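1/ The Corklow municipal court was evacuated this morning after a man poured gasoline on the floor of the ground-floor registry. He did not manage to light it. I was in the building for another case, so I will put down what I saw and what I was told, and keep the two apart.

2/ I was on the second floor, outside the room where the Plovitz tenancy hearing was due to start. The alarm went off shortly after 10. Most people stayed in their seats for a minute. Then a bailiff came along the hall and told us to use the back stairs and leave our bags.

3/ The smell was strong on the stairs. By the time I got down, two officers had a man on the ground near the side door. He was not resisting. He looked to be in his fifties, gray jacket. I am not going to post his name until he has been charged.

4/ What I was told: he came through the main entrance with the fuel in a drink bottle inside a shopping bag. The scanner at the main entrance has been out of order since June. Bags are checked by hand when there are enough guards. There was one guard at the door this morning.

5/ Court clerk Felista Mutiso was at the counter. "He asked for his file, and I went to get it. When I came back he was pouring it out along the counter. I shouted, and the man behind him in line took hold of his arm." She had fuel on her shoes and sleeves. A medic looked at her in the parking lot and she was not taken to the hospital.

6/ The man who grabbed him left before I could speak to him. If that was you, or you know who it was, my messages are open. I won't use your name without asking.

7/ Police say 167 people were cleared from the building, counting staff. No one was hurt. The street between the courthouse and the Mussa bakery was closed until a little after noon.

8/ Court president Emmanuel Chege spoke on the steps at 11:30. He said the registry would stay shut for the rest of the day and that 41 hearings would be given new dates. Letters will go out by mail. People with a lawyer will hear through the lawyer. 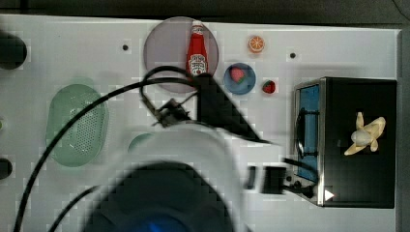 9/ On the motive. Two people who work in the registry told me the man has an enforcement case over a debt and has been in several times this month to ask why his appeal had no date. Police have not confirmed any of it. The prosecutor's office said only that a suspect is in custody and that they are looking at attempted arson.

10/ On security. I asked Chege about the scanner. He said the court had requested a replacement and had been told to wait for the next budget. I asked who told him that. He said he would send me the letter. I don't have it yet.

11/ The city's contract for guards at public buildings is with a company called Karnanura. I called their office twice. The first time I was told someone would ring back. The second time no one picked up. I have also emailed them questions about how many guards the contract requires at the courthouse door.

12/ A lawyer who is in that building most days told me the hand checks are a glance into the bag and a nod. My own bag was not opened this morning. I came in at twenty past nine.

13/ Correction to post 3: a police spokesman says the man was stopped just inside the side door and then brought outside. I saw him only once he was outside. I had the officers right, the exact spot of the arrest was not something I could see.

14/ Some of you are asking about the paper files. Mutiso says fuel reached the bottom shelf behind the counter and almost 200 folders were moved to a dry room to air out. She thinks most can still be read. Scans exist for newer cases. For the older ones the folder is the only copy.

15/ If you had a hearing today and you traveled in for it, ask for a note confirming you showed up. They were handing these out at a table by the back gate until 3. If you missed that, the clerk's office says to call once the registry is open again and they will check your name against the door list.

16/ The Plovitz hearing is one of those put off. No new date for that either. I will cover it when it comes up.

17/ Update, 5:40 p.m. The fire department has finished airing out the ground floor. The building opens tomorrow at the usual time, with the registry working from a room on the first floor. The police say they will have their own officers at the main door. They did not say for how long.

18/ Still waiting on Karnanura and on the budget letter. I'll add to this thread if either one arrives tonight.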